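Home | Browse | Data card | Licence | Contact

# Bretoto: counting board and sorting bowls

Bretoto is the early numeracy portion of the Wolde collection, maintained by Dronus. It documents the handling of a wooden number puzzle on a cloth-covered table, including the removal, sorting and return of its pieces. This card was last revised on 8th July.

## Materials

The principal object is a wooden board with a blue sea painted above a strip of sand. Numerals fit into matching cutouts, and upright fish pegs carrying numbered circles stand in slots along the top. Round plastic bowls hold pieces that are off the board. 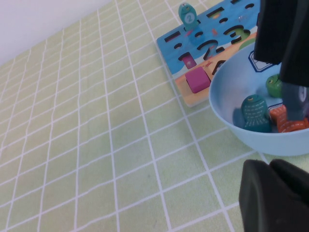
Records use the plain name of each piece together with its colour, for example "teal fish, 2" or "magenta cube". Where two pieces share a colour, the numeral or shape decides the entry. Annotators should not infer a number from a peg's position, as pegs are sometimes placed out of order.

## Contents

The release comprises 2000 still images drawn from 37 sorting sessions. Of these, 12 sessions are reserved for evaluation and should not be used in tuning. Labels cover the state of the board, the bowls in use and the pieces resting outside their cutouts.

## Board states

A board is labelled "partial" if any slot or cutout remains unfilled, even where the row of numerals is complete. Fish pegs and numerals are assessed separately. 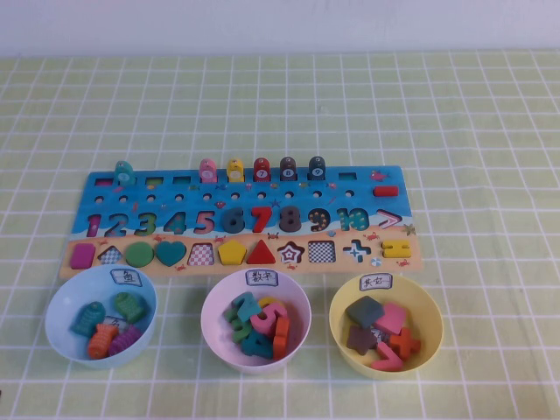 Bowls are labelled by colour and by the kind of piece assigned to them at the start of the session. A bowl keeps its label when it is moved. Loose pieces lying on the board are recorded as "on board, unplaced".

## Known limitations

Agreement between annotators on board state was 92 per cent in the June review. Most disagreements concerned small blocks partly hidden by a bowl rim. Dark brown and dark grey pieces are also readily confused, and their colour labels should be treated with caution.

## Access

Requests for the label files should be directed to the Welov data desk at Dronus.

© Dronus | Contact the data desk | Back to top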